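Renters and Owners Board > Leases and Deposits
Thread: Landlord wants to keep my whole deposit over "wear to floor"

jokerwild_88
Posted Friday, October 1, 2021

Hi all, long time reader, first time I've had a reason to post. I moved out of a ground floor unit in the Verville building at the end of my lease and my landlord (a company called Carhuamaca, they manage the whole block) has sent me a letter saying they're keeping all $2000 of my deposit. The letter is one page. It says "wear to floor, cleaning, and administrative" and then the total. No breakdown, no receipts, nothing.

I was there 3 years and paid on time every single month. I did a walk-through with the building guy, Wilmer Cuervo, and he told me everything looked fine and he'd "put in a good word." Now he isn't picking up his phone.

Do I have any shot at getting this back, or is it one of those things where you pay a lawyer more than you'd ever recover?

mapleporch
You have more than a shot. In most states they have to send you an itemized list within a set number of days, and "wear to floor" sounds an awful lot like normal wear and tear, and they can't charge you for that. What state are you in? And did you sign anything at the walk-through?

Also go find your lease and read the deposit paragraph twice. Mine had a line about carpet that I completely missed the first time.

dutch_oven_dan
I'm going to disagree a little, sorry. I own two small rentals and "normal wear" gets thrown around on this board like it covers everything short of a fire. Faded finish by the door, sure, that's wear. Gouges from dragging a dresser across the room is damage, and I'd charge for it too. We don't know which one this is. OP, was there anything on that floor that wasn't there when you moved in?

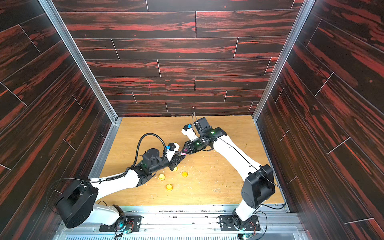 Light wood floor, dark red and black walls

Point is, there are two sides to these and the judge is going to want to hear what the floor looked like before.

jokerwild_88
Fair question Dan. There was a scratch by the closet when I moved in and I wrote it down on the move-in sheet, which I still have (yay me). I don't think I added anything worse than that. I had felt pads under all the furniture because the downstairs storage people complained about noise.

I didn't sign anything at the walk-through. Wilmer had a clipboard but he never handed it to me. I'm kicking myself.

And I don't want to put my state on here if that's ok, but I looked it up and the deadline for the itemized list is in my favor.

mapleporch
OK then here's what I'd do. Write them a plain letter, one page, no insults. Give your name, the old address, the date you handed back the keys, and the amount of the deposit. Say the letter they sent isn't itemized. Ask for the full amount back by a certain day and give your new address. Send it certified and keep the little green card when it comes back.

Don't do this by phone. I did mine by phone in January of last year and the woman on the other end remembered a totally different conversation than I did!

Flimudeck
Second the certified letter. Mine went to small claims and the filing fee was $40. I didn't hire anybody, I just brought a folder with the lease, the move-in sheet, my letter and the rent receipts. The whole hearing was shorter than the wait for parking.
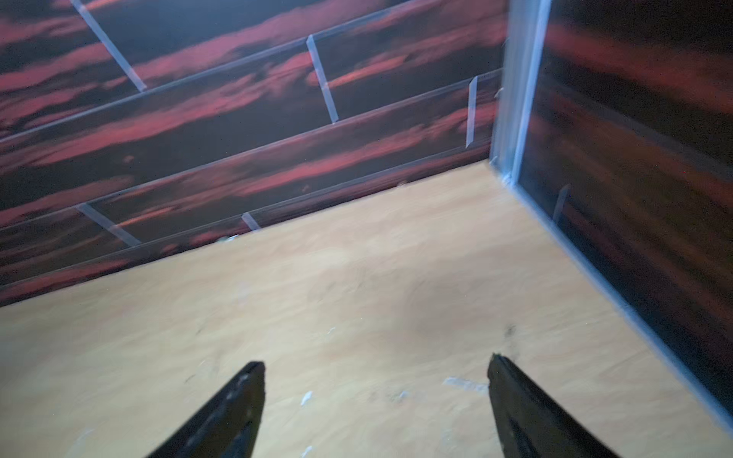 The judge asked my landlord for his receipts and all he had was a quote from a flooring guy, for work that hadn't been done. She let him keep $132 for a broken blind (which, ok, I did break) and ordered the rest back. It took him a while to pay but he paid.

One thing I'd add: ask how old the floor is. If it was already near the end of its life when you moved in, a lot of courts won't let them bill you for a brand new one.

dutch_oven_dan
Agree with Flimudeck on the age of the floor, that part is right and plenty of landlords get it wrong. I still think people should try to settle first. A company that size probably has somebody who can cut a check for half just to close the file.

mapleporch
Half?? Why would OP take half when they didn't even send a list?

dutch_oven_dan
Because half now is sometimes better than all of it next spring after two days off work. Depends on what your time is worth. I'm not saying roll over.

tessa_upstate
Can I jump in and say talk to a tenant clinic before you settle for anything? The one at our law school is free and they read my lease start to finish. Some states let you ask for two or even three times the deposit if the landlord kept it in bad faith, and a company tends to get a lot friendlier once you mention that section in your letter. Check yours first though, I'm no lawyer.

jokerwild_88
Thank you everybody, this is so much more than I expected. Letter is written, I'm taking it to the post office tomorrow morning. I put in the bit about the list being missing and I attached a copy of the move-in sheet. Dan, I hear you on settling, but I'm going to ask for all of it first and see what they say.

Does anyone know if I should send Wilmer a copy too, or just the company?

Flimudeck
Just the company, at whatever address the lease gives for notices. You can always ask him to come to the hearing later on.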